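Questions about sorting and storing tape rolls

We receive many letters about small supplies at home, and most of them ask the same things. The answers are collected on this page.

How do I start when all my tape is in different drawers?

Bring everything to one place first. A table with a cloth on it is good, because the rolls do not slide and the table is not scratched. We use an old plaid cloth in red, cream and pale green. Put the rolls down in any order, the black ones and the blue ones together, and only after this begin to sort.
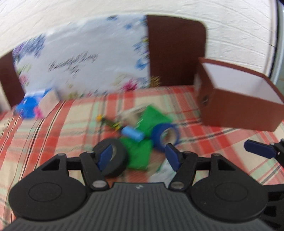
Brania wrote to us that sorting by color is a waste of time, and that she sorts only by what the tape is for: electrical, painting, parcels. We agree for large collections. If you have 46 rolls, as one household in Gindach had, color helps very little. If you have seven, color is enough.

Which rolls should I throw away?

Pull out a piece as long as your finger. If it tears in small strips or leaves glue on your skin, the roll is finished. A roll which is only dusty on the side can be cleaned with a dry brush. In our July sorting we kept 13 rolls and threw away three.

Should the rolls lie flat or stand?

Flat is better for most tapes. A standing roll gets a flat place on its edge after some months, and then it does not turn well on a dispenser. Wide parcel tape can stand if the box is not too full.

What kind of box is best?

A shallow one. In a deep box the rolls go on top of each other, and you will always take the upper one and forget the others. We like a wide box with a white inside, where dark rolls are easy to find. The lid is not so important — a piece of cardboard also keeps the dust away.

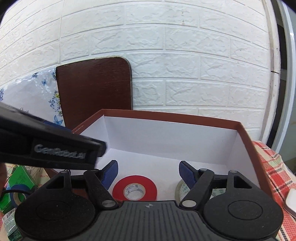 Before you fill it, wipe the bottom and the corners with a dry cloth. Old crumbs and sand stick to the sides of the rolls, and later they come under the tape. Then put the large rolls along the walls and the small ones in the middle.

Where should the box be kept?

In a dry place, away from the radiator and the sun. Warm glue becomes soft and comes out at the sides. A garage is too cold in winter for many tapes.

Do you sell boxes?

No. Billon is only an advice page. Please ask in a shop near you.

Last changed: Sunday, October 28, 2018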